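Grip pads are the wear part on a hand-held gripper, and Mélanie Tremblay changes hers every 160 hours. Each jaw bracket is unbolted, the old pad peeled off, and the seat wiped with alcohol. The new pad goes on with its ridges square to the jaw edge, then sits under a clamp for 8 minutes.

Jaw travel is checked next. Tremblay allows 2 mm of play at the tips. Anything more and the brackets come off again.

The last check is a paper cup, held without crushing the wall.
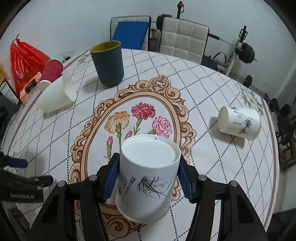 Blue ridged pads closed on an upturned paper cup.

The result goes in the log with the pad batch number.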